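We use cookies to remember your settings and to count visits. By continuing to read you accept this. Manage preferences | Accept all

Marwan Twal has been cooking on a single electric plate for most of his adult life. He has had an apartment with a full kitchen for six years now, and the oven in it holds baking sheets and a box of spare light bulbs.

"I turned it on when I moved in, to see if it worked," he says. "It worked. Then I made eggs on the little one like I always do."

Twal writes recipes for people who live in rented rooms, dorms, trailers and the kind of studio where the refrigerator is also the nightstand. His first collection, Fadham, came out as a stapled booklet of 149 recipes and sold out at the two stores in Werkville that agreed to carry it. The second printing was 465 copies. The new edition, out in August, adds a chapter on breakfast and a long section on rice, which readers kept writing to him about.

We met at Qaisi, a lunch counter where he worked for four years before he started writing. He ordered lentil soup and ate it slowly while we talked.

He learned to cook in a room above a tire shop. The lease said no open flame and the wiring was old, so he could run one appliance at a time. If the kettle was on, the plate was off. He planned meals around that, and the habit stayed with him.

"You do the tea first," he says. "Then the onions. By the time the onions are done the tea is the right temperature to drink. I still do it that way and I have good wiring now."

Most of the book follows the same logic. Each recipe lists what has to be plugged in and for how long, before it lists a single ingredient. His editor, Emiliano Benítez, asked him to move that part to the end, where it would look less like an appliance manual. Twal refused.

"We argued for a month," Benítez says by phone. "I thought it was ugly. Then I gave the pages to my nephew, who was living in a dorm, and the first thing he read was the plug line. He skipped the introduction completely. So the plug line stayed and I cut the introduction in half."

The recipes are short. There is a flatbread with scallions, a chicken thigh cooked under a foil-wrapped brick, and a dish of peppers and halloumi that Twal says he has made more than anything else in the book. He is firm about not crowding the pan. A small surface loses its heat fast, and four pieces of cheese will brown where six will only sweat.

"People want to cook everything at once and sit down," he says. "With a small pan you cook a bit, you eat a bit, you go back. If someone is with you, they get the first batch. It's a nice way to eat, if you aren't in a hurry."

He has opinions about cleaning too. He wipes the pan once it has cooled enough to touch, with a damp cloth and no soap unless there was fish. He doesn't use metal on a nonstick surface and doesn't think much of the scrapers sold for the purpose. A wooden spoon with a flat end is enough.

The rice section gave him the most trouble. Readers of the first booklet complained that his method left the bottom scorched, and he spent a winter testing it again with his friend Mila, whose plate ran much hotter than his. They ended up with two sets of instructions, one for a plate that cycles on and off and one for a plate that holds steady. The reader is told to boil a cup of water and watch it to find out which kind they own.

"Mila was right and I was wrong," he says. "Hers was the common kind. Mine was the strange one."

He keeps the letters readers send in a drawer. There are 328 of them, and he has answered nearly all. One came from a night nurse who makes the flatbread at four in the morning. Another was from a man who had just separated from his wife and had never cooked for himself. He wanted to know how to tell when an onion was done. Twal wrote him two pages.

I asked whether he would ever write a book for a full kitchen. He thought about it while he finished the soup.

"I'd have to learn the oven," he says. "Maybe for bread. Benítez wants a bread book. But there are plenty of those, and the people who write them know more than I do."

He is working on soups instead. The plan is for one pot and one plate, with nothing that takes longer than an hour. He has 11 so far that he is happy with, and the lentil soup from Qaisi is one of them, printed with the owner's permission and a little less cumin. 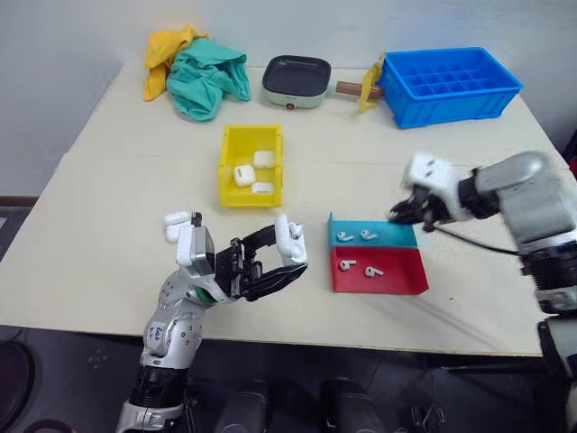 A small electric grill pan with a nonstick surface.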